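Does Tidying Up Really Make You Think Better?

Grown-ups say it all the time. "Tidy room, tidy mind." It rhymes with itself, it sounds wise, and it usually arrives just before you are asked to pick up your socks. But is it true? Or is it one of those things people repeat because somebody said it to them when they were small?

Let's poke at it and see what falls out.

What would count as proof?

Suppose a friend tells you that tidying her desk made her better at spelling. She tidied on one day, and the next day she got 13 words right when she normally gets fewer. Is that proof?

Not really. Perhaps the words were easier. Perhaps she slept well. Perhaps she was in such a good mood about her desk that she learned her list properly for once. One person on one day can't tell us much. To find out, you would want lots of people, and you would want to share them out fairly, so that half work in a tidy room and half in a messy one. Then you give everybody the same job and compare.

Sharing them out fairly matters a lot. If you let people choose, the careful ones might all pick the tidy room, and you would end up testing careful people instead of testing rooms.

Beware of big numbers

Now imagine an advert for a set of storage boxes called Teltero. It says: "59 per cent of families felt calmer!" Sounds good. Before you believe it, ask some nosy questions.

How many families were asked? If it was 608, that is a decent crowd. If it was a handful, it isn't. Who asked them? If it was the people selling the boxes, they might have been hoping for a certain answer. Calmer than what? Calmer than last week, or calmer than a family with no boxes? And what about the other 41 per cent? Did they feel the same, or did they feel worse because they had spent the holidays putting lids on things?

An advert can be true and still leave out the bit you needed.

What mess can do

Some parts of the idea do make sense. Your eyes notice things whether you want them to or not. If you are reading and there is a comic, a half-built model and a biscuit next to your book, your attention may wander off to the biscuit. It is also slower to find a pencil sharpener in a heap than in a pot.

But look closely at what that tells us. It says that things near your work can distract you, and that heaps are slow to search. It doesn't say that mess under the bed makes you worse at sums. Those are different claims, and people often squash them together.

Some people also work happily in a muddle and know where everything is. Or they say they do. You could test that too.

Does a place for everything help?

Shelves split into small compartments are a favourite with tidy people. The thinking is that if each thing has its own gap, you will put it back there. Maybe. A gap can't make you do anything. Plenty of shelves begin with one sort of thing in each space and have a banana in one of them by December. 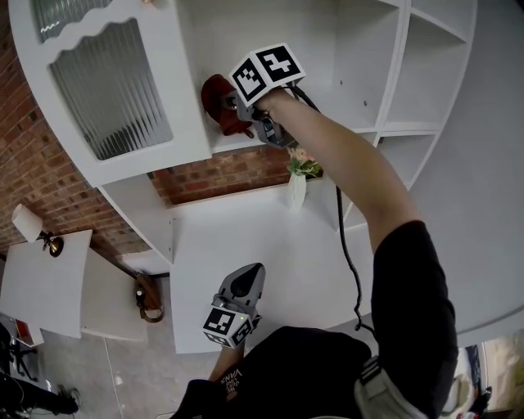 Try your own test

You need a timer, 3 pencils of different colours and somebody patient.

Ask your helper to hide the pencils in a messy drawer while you look away. Time how long you take to find them. Then sort the drawer and do it again. Repeat the whole thing several times, and swap over so your helper has a go at searching.

Write down every result, including the ones you don't like. If you only keep the times that match what you expected, you are doing what the advert did.

So, is it true?

A clear space to work in probably helps some people with some jobs. "Tidy room, tidy mind" is much bigger than that, and a saying isn't evidence, however often you hear it.

You may still have to pick up your socks.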